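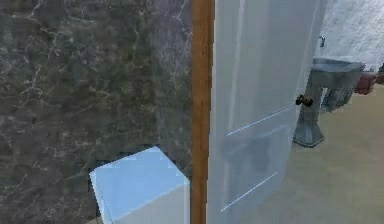

그리너(Grirner) 접이식 메가폰 사용기: 구호는 크게, 팔은 덜 아프게

메가폰에 돈을 쓸 날이 올 줄은 몰랐다. 지난봄까지만 해도 집회에서 내 역할은 뒷줄에서 박자를 반 박 늦게 맞추는 사람이었다. 그러다 경찰 보디캠 영상 공개를 요구하는 시청 앞 집회에서 사회자가 목이 쉬었고, 하필 내가 물을 건네주러 앞에 나가 있었다. 그날 이후로 나는 '목소리 큰 분'이 되었다. 목소리는 크지 않다. 한번 앞에 선 사람은 계속 앞에 서게 된다.

그때까지 쓰던 건 단체 창고에 있던 멘돈사(Mendonça)였다. 소리는 확실하다. 문제는 무게인데, 한 손으로 들고 성명서를 읽다 보면 두 번째 문단쯤에서 팔이 내려오기 시작하고 마지막 문단은 내 신발이 제일 잘 듣는다. 사이렌 버튼이 손잡이 바로 밑에 달려 있어서 추모 묵념 중에 울린 적도 있다. 그 일에 대해서는 더 쓰지 않겠다.

그리너는 접힌다. 나팔 부분이 실리콘 주름으로 되어 있어서 누르면 도시락통 정도로 납작해지고, 배터리 포함 389그램이다. 주방 저울로 재 봤는데 상자에 적힌 숫자와 같았다. 이 업계에서 상자에 적힌 숫자가 맞는 건 드문 일이라 기분이 이상했다.
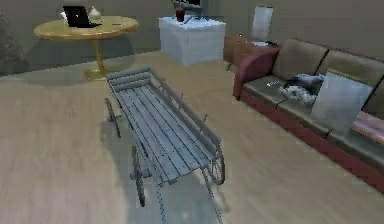 소리 이야기부터 하자. 최대 음량은 멘돈사보다 작다. 광장 끝까지 닿느냐고 물으면, 바람이 도와주면 닿는다. 대신 말이 뭉개지지 않는다. 메가폰을 오래 써 본 사람은 알 텐데, '진상을 규명하라'가 '지앙을 귀어아라'로 나가기 시작하면 구호를 아무리 잘 지어도 소용이 없다. 그리너는 받침이 살아 있다. 뒤쪽에 있던 기자가 받아 적은 문장이 내가 읽은 문장과 같았던 건 이번이 처음이다. 물론 기사에는 한 줄도 안 나왔다.

하울링은 있다. 앰프 차량 옆에 서면 삑 소리가 나는데, 각도를 조금 틀면 잡힌다. 설명서에는 '타 음향기기와 충분한 거리를 유지하십시오'라고만 되어 있다. 충분한 거리가 확보되는 집회라면 애초에 메가폰이 필요 없을 것 같다.

배터리가 약점이다. 최대 음량으로 계속 쓰면 거의 43분 만에 꺼진다. 자유발언 순서가 시작되면 이 시간은 정말 짧다. 지난 9월 행진 때는 농구 동호회 대표로 나온 분이 발언을 하다가 꺼졌는데, 그분은 꺼진 줄 모르고 끝까지 하셨고 박수도 제일 많이 받았다. 나는 결국 워스텔(Wostel) 보조배터리를 허리에 차고 다닌다. 충전하면서도 쓸 수 있다. 케이블이 짧아서 팔꿈치를 펴면 빠지니 긴 걸로 따로 준비하는 편이 좋다.

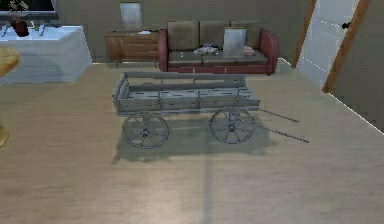
마룻바닥 위의 나무 수레. 옆면에 판자를 댔고 바퀴 테가 가늘다.

녹음 기능도 있다. 구호를 하나 녹음해 두고 반복 재생할 수 있는데, 나는 처음에 이걸 게으른 사람을 위한 버튼이라고 생각했다. 지금은 제일 많이 쓰는 버튼이다. 다만 녹음본 길이가 짧아서 '정의 없이 평화 없다' 정도가 한계고, 조금이라도 길면 뒷말이 잘린다. 처음 녹음한 날 광장에는 '정의 없이 평화'가 한참 울려 퍼졌다. 경찰 쪽에서 누군가 고개를 끄덕였던 것 같다.

사이렌 버튼은 덮개 안에 들어 있다. 설계한 사람이 묵념을 겪어 본 모양이다.

비 오는 날 한 번 썼다. 생활방수라고 되어 있고, 가랑비에는 문제가 없었다. 주름 사이에 물이 고이는 건 좀 성가시다. 접을 때 그 물이 전부 소매로 들어온다. 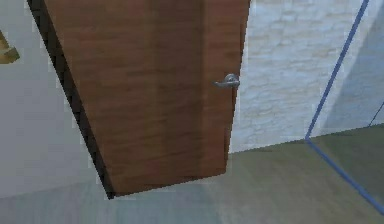
다른 사람 의견도 하나 적어 둔다. 같이 사회를 보는 발렌틴 보이쿠(Valentin Voicu) 씨는 나와 반대로 멘돈사 편이다. 그의 주장은 간단하다. 메가폰은 무거워야 앞에 선 사람이 말을 짧게 한다는 것이다. 자유발언이 길어지던 저녁을 몇 번 같이 겪은 처지라 반박을 못 했다. 그래도 그가 허리를 다친 주에는 그리너를 빌려 갔고, 돌려받는 데 시간이 꽤 걸렸다.

구입은 베브빌(Vevville) 온라인몰에서 했다. 배송은 빨랐고, 상자에 '신나는 응원 파트너!'라고 크게 적혀 있다. 원래 아마추어 경기 응원용으로 나온 제품이라 색상도 형광 주황과 형광 연두뿐이다. 국화꽃 사이에 형광 주황을 들고 서 있으면 좀 민망하다. 나는 검은 천 테이프를 감았다. 주름 부분에 감으면 안 접히니까 손잡이와 테두리에만 감을 것. 한 번 틀려 봐서 안다.

고객센터에는 한 번 전화했다. 손목 끈 고리가 헐거워서였는데, 상담원이 어느 팀을 응원하시느냐고 물었다. 설명하기가 길어서 홈팀이라고 했다. 고리는 새것으로 보내 주었다.

정리하면 별 5개 만점에 4개. 하나는 배터리 때문에 뺐다. 사람이 아주 많이 모이는 자리라면 어차피 앰프 차량을 부를 테니 이건 필요 없고, 시청 계단이나 경찰서 정문 앞처럼 작은 자리에서 긴 글을 또박또박 읽어야 하는 사람에게 맞는다. 살 거라면 긴 케이블도 같이 주문하고, 집에서 녹음 버튼을 시험해 볼 생각이라면 저녁 시간은 피하시길. 아랫집에서 올라왔는데, 구호 내용에는 동의한다고 하셨다.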